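The Ceasefire Needs Someone to Pick Up the Phone

By Neelam Dixit
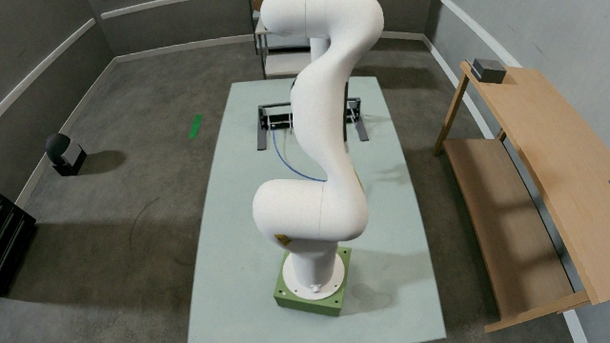 A white robot arm mounted on a long green table. Computer rendering.

When the Hudham ceasefire was signed in October, most of the attention went to the map. Delegations argued over which ridge belonged to which side, how far the heavy guns had to be pulled back, and whether the road through Grenel would be open to trucks or only to ambulances. Those were real questions and they deserved the hours spent on them. The monitoring annex ran to 2 pages, and from what I have heard it was finished after midnight, when people wanted to go home.

We are now living with that annex. The monitoring mission has 50 observers for a line that crosses mountains, farmland and two large towns. Its office has logged 1,103 reported violations. Of these, it has published findings on six. I don't blame the observers. They can't visit a site without the consent of whichever side controls it, and consent usually comes days late if it comes at all. By then the shell fragments have been swept up and the families have moved to a cousin's house in another district.

Governments that backed the agreement like to point out that the fighting is far below what it was last spring. That is true. People in Grenel sleep in their own beds again, and the market has reopened on the east side of the river. But a lower level of shelling is still shelling, and a family that loses its roof doesn't compare its week to the worst week of the war.

Geeta Shakya, who spent years running a clinic on the northern edge of the line, told me the calls to the mission's hotline have dropped off. Officials have taken this as a good sign. She thinks people have stopped calling. "You report it, you get a number, and the number is the last thing you hear," she said. I have spoken with enough residents to believe her.

The donor states should do a few things, and none of them requires reopening the whole agreement.

First, the consent rule has to change. The text says visits take place "in coordination with" the parties. It does not say permission. The mission's first head, Tarun Thakur, chose to read it as permission in order to keep both commanders talking to him, and the habit stuck. A new head could read it differently tomorrow morning. If one side then blocks a patrol, let the mission publish the time, the checkpoint and the name of the unit. At present a refusal goes into a confidential report that is circulated to capitals and read by deputies.

Second, the findings should come out monthly, whatever state they are in. The mission holds them back until they are complete, and an incomplete finding can sit in a drawer until it has no use. A plain statement that a school was hit from the direction of a certain hill would be enough. Readers can be told that the caliber is still unknown.

Third, the money. Foreign ministries have been generous with conferences. I attended one myself, and the hotel was very nice. The mission, meanwhile, has been borrowing vehicles from an aid agency in Grenel, and it loses them whenever there is a food distribution. A fleet of its own would cost less than the next round of talks.

The objection I hear most often is that tougher monitoring will push the commanders away from the table. Meenakshi Khurana made this case well in a recent paper, and I take it seriously. She argues that a weak mission both sides tolerate is better than a strong one that gets expelled. She may be right about the southern sector, where the local command has walked out of talks before. In the north I think she is wrong. The forces there depend on the open road for fuel and salaries, and the road stays open under the same agreement as the monitors. They have a great deal to lose by throwing anyone out.

There is also the matter of what comes next. Talks on a political settlement are supposed to begin before winter ends, and prisoner exchanges are on the agenda along with local elections. All of it assumes that somebody can say with authority who broke which promise. Fiorella Mazza, who advised on an earlier exchange, has warned that lists of detainees are being traded with no outside check at all. Families on both sides have been shown names of men who were buried a year ago.

The donor states meet again next month. The annex should be the first item they discuss, before the communiqué and before the dinner, and the residents of Grenel should be sent a copy of whatever is decided.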